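Glass Holders, Small Plates and Table Odds and Ends: Your Questions
Last updated Jan 27, 2022

We get so many lovely questions after every table-setting evening at Prerholm, and we answer most of them while drying up. So we finally wrote them down! If yours is missing, catch one of us at the next evening or leave a note in the book by the door.

What is a wine glass holder for, anyway?
Stemmed glasses hang upside down by the foot, so they can drain and wait for dinner without taking over your cupboard. The ones with a curved stem and scrolled arms are our favorites because they look good even with nothing on them - a bit of sparkle on a plain table goes a long way.

Should I hang glasses wet or dry?
Either is fine, but put a folded dish towel under the holder if they're wet. Chrome shows every water spot. Wipe the base and the arms with a soft cloth when you're done, and skip the scouring pad, please!

How many glasses can I put on one?
Load it evenly. If you hang two on one side, hang two on the other, and add them in turns. A holder with a heavy round base is forgiving, a light one isn't, and you'll feel the difference the first time you lift it.

Do plastic wine glasses work too?
Yes, and we love them! They're light, they come in wonderful loud colors, and you can hand one to anybody in the backyard without worrying. The foot is sometimes thicker than on a real glass, so slide it in gently and see if it sits. If it won't go, stand it next to the holder and call it a day.

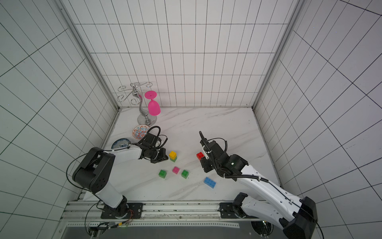 Bright pink is the color people ask us about most, and it goes with far more than you'd think. Try it near blue and white china, or with a flowered plate that has some red or orange in it. Veronika Nägeli, who runs our September evening, sets the whole table from one flowered plate and picks every other color out of it. Steal that idea, we all have.

What do I do with small decorative plates?
Use them! They're great for olives, tea bags, rings, keys, the cork you want to keep. If you're not sure the pattern is food safe, keep it for dry things or lay a paper doily on top.

Can I wash patterned porcelain in the dishwasher?
Check the underside first. If it says nothing, wash by hand in warm water with a little dish soap. Old pieces and anything with gold on the rim always go by hand at our place.

Will a pale marble-look table stain?
Depends what it's made of. Real marble doesn't like wine or lemon, so wipe spills up right away. Printed tops are usually easier going, but a coaster never hurt anyone.

Are building blocks welcome on the table?
Absolutely. Kids come along to most evenings, and a few bright blocks give them something to do between courses. We've also seen a short stack used as a place card stand, and it looked terrific.

Do I need to bring my own things?
Bring one piece you like and we'll find a spot for it. We have around 200 plates and glasses on the shelves, so you won't run short.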